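Stendinville Cottage Hospital

From the regional health services index

Stendinville Cottage Hospital is a small general hospital serving the town of Stendinville and the farming district around it. It provides emergency care, general medicine, low-risk maternity care and minor surgery. The nearest hospital with a full surgical department is 60 miles away by road. The cottage hospital is staffed mainly by general practitioners who hold admitting rights there in addition to their office practices.

Scope of services

The hospital has an emergency room, an inpatient ward, one operating room, a delivery room and an outpatient clinic. X-ray and ultrasound are available on site. CT scanning is not, and patients who need it are transferred. The laboratory handles blood counts, basic chemistry, urine tests and blood typing. Samples for culture and tissue study are sent out by courier.

Minor surgery covers hernia repair, removal of skin lesions, setting of simple fractures, and endoscopy. Cesarean delivery is performed only when transfer would be unsafe. Brain, chest and major blood vessel surgery are outside the hospital's scope, although the emergency protocol allows a doctor to carry out a life-saving procedure under telephone guidance from a specialist.

Buildings

The original building is a single-story brick block with a central corridor. It holds the ward, the kitchen and the offices. The Nanayakkara Wing was added to the east side to house the emergency room, imaging and the operating room, and has its own ambulance entrance. A covered walkway joins the wing to the outpatient clinic, which was formerly the nurses' residence. 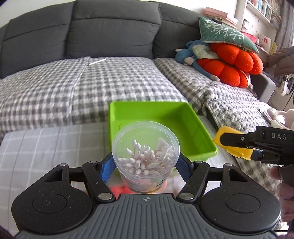 The floor of the wing is four steps higher than that of the original building. A ramp was built on the north side of the corridor to carry beds between the two levels. Its slope was later reduced, and the linen room was shortened to make space for the longer run.

Staffing

Medical cover is provided on a rotating roster. One doctor is on call for the emergency room and a second is on call for anesthesia. The two roles may not be combined on the same shift. Night shifts begin at 7 p.m. and the handover is recorded in writing. Nursing staff are trained to work in both the ward and the emergency room, and at least one nurse on each shift holds an advanced life support certificate.

Visiting specialists hold clinics in orthopedics, eye care, child health and mental health. The eye clinic does not run in August.

Activity

The hospital recorded 1,501 inpatient admissions in the first full year after the wing opened and 1,635 in the following year. Chest infections, heart conditions and injuries from farm work made up the largest groups. Emergency room visits are counted separately and are not included in these totals. A patient who is held for observation and sent home the same day is counted as an emergency visit.

Supplies and equipment

Consumable items are held in a central store next to the operating room and issued to each department against a fixed stock level. Dressings, swabs, gloves and syringes are restocked every morning. Sterile instrument sets are packed on site and carry an expiry label. Sets that pass the expiry date are opened, inspected and processed again.

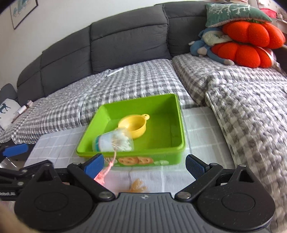 Green plastic tray with a yellow funnel and a clear jar of cotton swabs.

Stock levels are tracked in Trelleo, an inventory program that replaced the earlier card system. Trelleo is not linked to patient records, so items used in an operation are entered twice. Oxygen is supplied from a bank of cylinders behind the wing, with an automatic changeover valve and a low-pressure alarm at the nurses' station.

Transfer and telehealth

Patients who need a higher level of care are moved by road ambulance or by helicopter. The landing pad lies west of the parking lot and is lit for night use. Fog closes the pad on some winter mornings, and road transfer is then the only option.

Video consultation is provided through the Clikik link, which connects the resuscitation bay to an on-call specialist. The unit consists of a ceiling camera, a wall screen and a two-way speaker. A telephone line is kept open during every video call in case the link fails. Notes made by the remote specialist are faxed to the hospital and added to the chart.

See also

Cottage hospital
Rural general practice
Medical evacuation
Telehealth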